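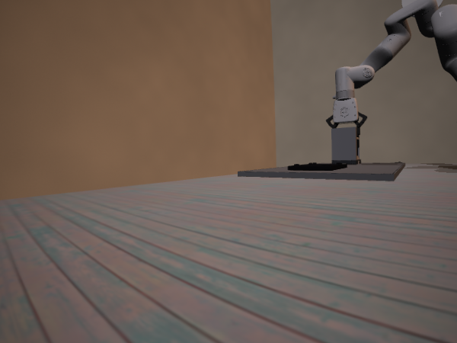

A dark gray tray on a plank floor.

About Rivenlow

Rivenlow is a wood floor school and repair shop. We teach people to sand, patch, oil and look after plank floors, and we take on repair work in older houses within an hour's drive of the shop. The school and the shop share one building on Magsi Street, and the same people work in both.

Tyyne Saarela started the business after 12 years of laying floors for other contractors. She had been asked often enough by homeowners how to fix a single bad board that she began running a Saturday class in her garage. The first class had four people in it. When the garage got too small she rented the old Stirnen feed store, which had a good pine floor under three layers of linoleum. Taking up the linoleum was the second class.

Lorena Palma joined as a student and came back the next year to run the finishing course. She had worked in furniture before that and knows more about oils and waxes than the rest of us. She now sets the course schedule and answers most of the mail.

What we teach

The basic course runs over two weekends. Students learn how to tell what kind of finish is already on a floor, how to lift a board without splitting the ones next to it, and how to cut and fit a replacement. The second weekend is sanding and finishing. You work on real floor sections built into the practice room, and everyone gets time on the drum sander and the edger.

The finishing course is one long weekend. It covers hardwax oil, penetrating oil, water-based finish and paste wax, in that order. Most of the first morning goes to surface prep and cleaning between coats.

There is also an evening class on squeaks and gaps. It lasts three hours and fills up faster than anything else we offer. People bring drawings of their joists. Please do, if you have them.

We keep classes to 12 students. Nobody needs experience for the basic course or the evening class. For the finishing course we ask that you have sanded at least one floor, even a small one.

Repair work

The shop takes repair jobs from April to the end of the year. Most of them are patches where a wall or a radiator came out, water damage near a back door, or stairs. We do not install new floors in new houses, and we don't work with laminate or vinyl. There are good companies in the area for that and we will give you names if you call.

An estimate visit costs $36, taken off the bill if you go ahead. Tyyne does the visits herself. She will lift a register or look from the basement if there is one, so it helps to clear a path. Estimates are written up within the week and stay good for 22 days. Lumber prices move too much for us to hold them longer than that.

For older floors we try to match the boards from our own stock. We buy salvaged planks from barns and houses being taken down and store them in the back shed, sorted by species and width. Heart pine and red oak are easy to find. Maple in the narrow widths is harder – if you have some in a garage, we would like to hear about it.

The Plerkex floor

The largest job we have done is the hall at the old Plerkex button works, 946 square feet of maple with a bad run of damage along the north side. Students from two basic courses did part of the board replacement under supervision, and the shop did the rest. The hall is open for dances on the first Saturday of the month and you are welcome to go and walk on it.

Visiting

The shop is open Tuesday to Friday and on class weekends. Parking is behind the building, next to the shed. The front step is high and there is a ramp at the side door – ring the bell and one of us will come and open it. If you want a board identified, bring a piece at least as long as your hand, with one end freshly cut.

14 shares | 3 comments

Rivenlow Floor School and Repair, Magsi Street | Contact us | Copyright Rivenlow | Back to top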